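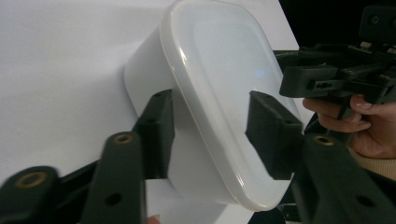 How to trace who owns a foreign-invested manufacturer

Updated 23 Sep 2023

Announcements of foreign investment usually name one company and one figure. The company named is often a local subsidiary, and the figure is often a commitment spread over several years. The steps below show how to work from an announcement to the parent company and to the money that has been paid in. The worked case is Fesik, a maker of molded housewares with a plant at Fletley.

What you need

The exact legal name of the local company, including its suffix. A registry account with access to filed documents. A spreadsheet with one row per shareholder and one column per filing date.

Step 1. Get the legal name

Trade names are not unique. A search for "Fesik" in the registry returns a sales office, a dormant company and the plant operator. Match the registered address to the address on the plant's operating permit. If the two differ, check the list of additional places of business before ruling the company out.

Step 2. Pull the shareholder list

Open the latest annual return, then the one filed when the company was set up. Enter every holder in the spreadsheet. In the Fesik case the first return shows a single holder, McIver. The latest shows two: McIver with 70 percent and Trollura with 30 percent.

Do not stop at the percentage. Look for different share classes. Preference shares may carry no vote, and a 30 percent holder with a veto over the annual budget can have more control than the number suggests. Veto rights are normally set out in the articles — search the file for "reserved matters."

Step 3. Go up one level at a time

Repeat Step 2 for each corporate holder. Stop when you reach a listed company, a government body or a natural person. Record the place of registration at each level. Where a holder is registered in a place that does not publish shareholder lists, write "not available" and move on. Do not fill the gap from news reports.

Step 4. Separate pledged money from paid money

Use three columns:

Announced: the figure in the press release or memorandum.
Approved: the figure in the investment approval, if one was required.
Paid in: share capital plus share premium on the latest balance sheet.

Fesik announced 3,933 million in local currency. The balance sheet shows 1,156 million paid in. The difference may be scheduled for later years, raised as local bank debt or dropped. The charges register will show secured borrowing. Loans from the parent appear in the related-party note and should go in a fourth column, not under "Paid in."

Step 5. Check dates

Annual returns describe the position on a fixed day. A transfer made in October may not appear until the following year's return. Read the separate share transfer forms for the period in between.

Common errors

Adding the parent's global revenue to the local record.
Treating a technology license as ownership.
Counting the same money twice when it passes through a holding company.
Mixing currencies. Convert at the rate on the filing date and note the rate used.

Save a copy of each filing with its document number. Registries replace corrected filings, and the earlier version may no longer be available for download.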